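The Great Pink Fold: A Bedroom Gallery

April came, the cold weather left, and the bed in the back room at Hornstead disappeared under everything padded we own. Bimla Gautam had set aside 20 minutes for folding the winter things. Bimla is an optimist.

Most of it is pink. I did not plan a pink household - it built up over the years, one sensible purchase at a time.
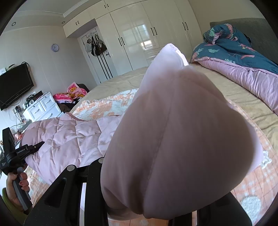
Lilac, pink and more pink. The tall one has ambitions.

Beige sheets were chosen because they go with everything, a theory that has now been tested hard. Kanchan Mishra thinks a bed is the only proper place to fold anything quilted. Shivam Ahuja thinks the proper place is a bag with a good zipper, and that you close it by sitting on it.
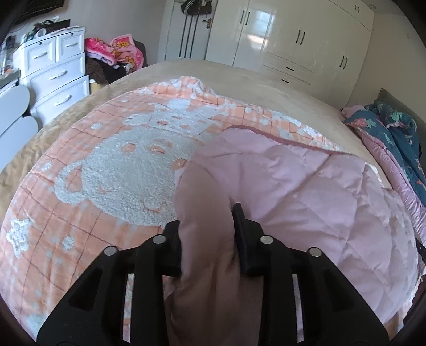 Rose piping, peach plaid and a fluffy white face with a crown, supervising.

The peach blanket stays out all year. We tried putting it away once and there were tears, some of them from adults. The teal floral comforter at the side has been promised a shelf in the closet since about the time we moved in, and is still waiting on the bed with great dignity.

Then there's the small jacket. Quilted, snaps down the front, top half folded down over the rest. Mamta Pal folds sleeves first and will tell you so. Sneha Prajapati folds in whatever order the jacket seems to want, and her stack comes out just as flat, a sore point between them.
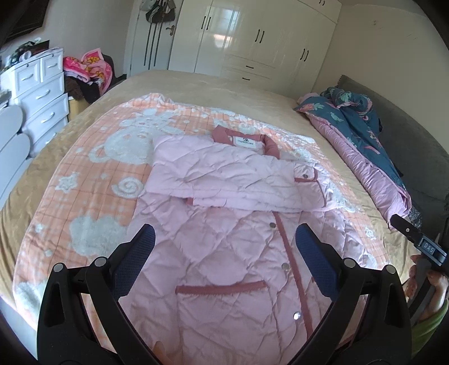 Where it all goes next

Jackets on the high shelf, comforters underneath, blanket back on the bed by 3. Anyone who finds a spare snap button, please put it in the dish by the door.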